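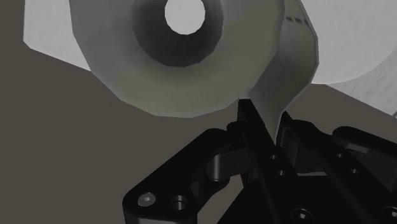 A roll of tape with one strip hanging down

Home | Attic & Closet | Paper | Textiles | Tools | Contact

Keeping Old Family Papers at Home
10 Jan 2026
By Tõnu Luik

My grandfather's letters from Jenach came to me in a shoebox, 198 of them, along with two ration books and a parish map folded in eighths. These are the things I do with papers like that. They work just as well for deeds, diaries and school certificates.

Wash and dry your hands before you start. Cotton gloves make it easy to tear a thin sheet, so I leave them off for paper and wear them only for photographs.

Write down the order things came in before you move anything. A bundle tied with string was usually tied that way by somebody who knew what was in it.

Take out rusty paper clips by sliding a strip of polyester film under the clip on both sides, then easing the clip off. Don't pull. Staples can be bent open from the back with a thin blade.

Unfold letters one crease at a time and leave them under a clean blotter with a book on top. Brittle sheets that resist should stay folded.

Don't mend tears with household tape. The adhesive yellows and creeps into the paper, and getting it out is a job for a conservator. Put the torn sheet in a clear polyester sleeve and leave it alone.

Label in soft pencil, on the folder. If you have to mark the sheet itself, use the back, lower corner.

Use acid-free folders and a box that closes. Don't overfill it. My Rernik box holds up to 11 folders before the sides begin to bow.

Store the box on a closet shelf in the lived-in part of the house. Attics get too hot and basements too damp. Keep it off outside walls and away from pipes.

Scan each item once, at a size you can read comfortably, and keep a copy at a relative's house. I name the files by date of writing, year first, with the sender's surname after it.

I go through my own boxes every October and look for insects, mold spots and any smell that wasn't there before.

Related
Cleaning a Framed Map Without Opening the Frame
What to Ask Before You Give Papers to an Archive
Reading Old Handwriting: Letters From Akl
Storing Medals and Ribbons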